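Brorkirlow Handheld Gripper Kit: Review After a Winter of Demonstration Recording

Chiyo Wada 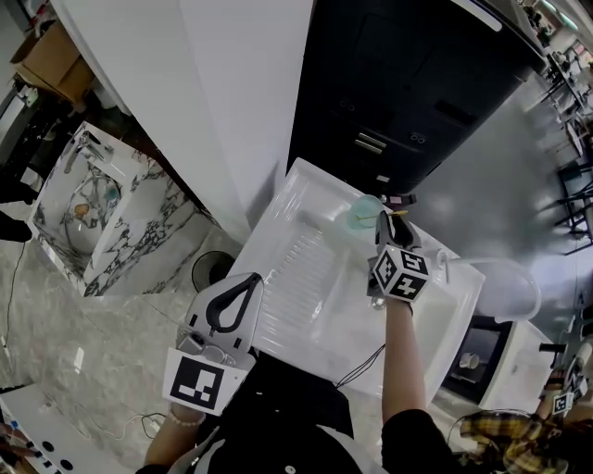 Brorkirlow sells its handheld gripper kit as a way to record manipulation demonstrations without a robot in the room. The buyer gets two hand-operated grippers, a calibration board, a tracking and export package called Duman, and a year of support. We bought one kit in December, ran it through household tasks, and added a second when the first set of recordings proved usable. The tasks were chosen to be awkward for parallel fingers: small objects, low contrast, hard surfaces with little give. Moving a thin yellow stick toward a translucent green cup in a white sink is typical of the set, and it exercises most of what matters in a tool like this – finger alignment, grip force at small openings, marker visibility when the operator leans over the work, and how the cable behaves when it hangs down across the basin.

What follows covers the hardware first, then the software, then the support contract. Our use was bimanual throughout. Readers who plan single-arm work can ignore the section on synchronization.

Fingers and trigger

The black fingers close in parallel and stay parallel under load. On objects thinner than a pencil this is the main thing to check, and the kit passes. A thin stick held at its end did not rotate in the grip unless it touched something. Trigger travel is long, which gives good resolution near full closure and tires the hand. Melahat Kurtuluş, who recorded more sessions than anyone else on our team, moved to a shorter trigger stop in the second week and left it there. The stop is a supplied part and takes two screws. The manual covers it in one line on the last page.

The finger pads are replaceable. Ours showed wear on the inner edge after roughly 2,000 recorded episodes, first as slip on glazed ceramic and later as a visible step. Brorkirlow rates the pads at 3,000 episodes. For soft goods that may be right. For sinks and basins, budget for earlier replacement.

Weight is acceptable for seated work and marginal for standing work over a low basin, where the forearm is extended for most of the episode. We capped standing sessions at 65 minutes, breaks included.

Markers and tracking

The marker cube has square patterns on its visible faces and is read by the head camera. Duman needs one face clear to hold a pose and two for a stable one. Over a white sink with overhead lighting the cube tracked well. Losses occurred in two situations: when the operator's own forearm crossed the line of sight, and when the wrist was rolled far enough that only one face remained, seen at a shallow angle. Duman flags both kinds of loss on the timeline, but it uses the same color for each, so sorting them takes manual review.

Gaps shorter than five frames are interpolated by default. Turn this off for contact tasks. Interpolated motion through a grasp looks plausible and is wrong by a few millimeters, enough to put a finger inside the rim of a cup.

Reflective surfaces were less of a problem than expected. A chrome faucet and polished flooring produced no false marker detections in our recordings. Direct sun through a window did wash out the cube, and we recorded with the blinds down after the first week.

Cabling

The cable is thin and flexible enough that it does not pull on the wrist. It is also long, and the kit includes no clips or strain relief. Over a basin the slack settles wherever the task is taking place, and it will move a light object if the operator reaches across it. We fitted hook-and-loop ties at the forearm. With these in place the problem was reduced, though on wide reaches the cable still came taut. A wireless version, the Grusthorpe, is listed at a higher price. We have not tested it.

Synchronization

Left and right streams are timestamped separately and aligned in Duman afterward. Alignment was good on short episodes. On long ones we saw drift between the two hands, most obvious in handovers, where the receiving fingers appeared to close before they reached the object. Restarting both streams between episodes clears it. Firmware released during our test period was said to correct the drift; on our units it improved it and did not remove it.

Export

Duman writes poses, finger opening and video in a documented format. Field names are consistent and units are stated in the header, so our import script took an afternoon. Batch export stops at the first corrupted episode without skipping to the next, a poor choice for overnight jobs.

Support

Repairs go through the Kurnport service desk. We returned one gripper with a sticking trigger. It came back repaired and recalibrated, with a printed calibration sheet. Written questions about software got slower and less specific replies.

Recommendation

Suitable for labs recording tabletop and basin-height tasks with rigid objects, provided someone is assigned to check tracking gaps daily. Less suitable for long bimanual episodes until the drift is fixed. Order spare pads and the short trigger stop with the kit, and buy cable ties locally.

Reviewed 22 March 2026. Both kits were purchased at list price.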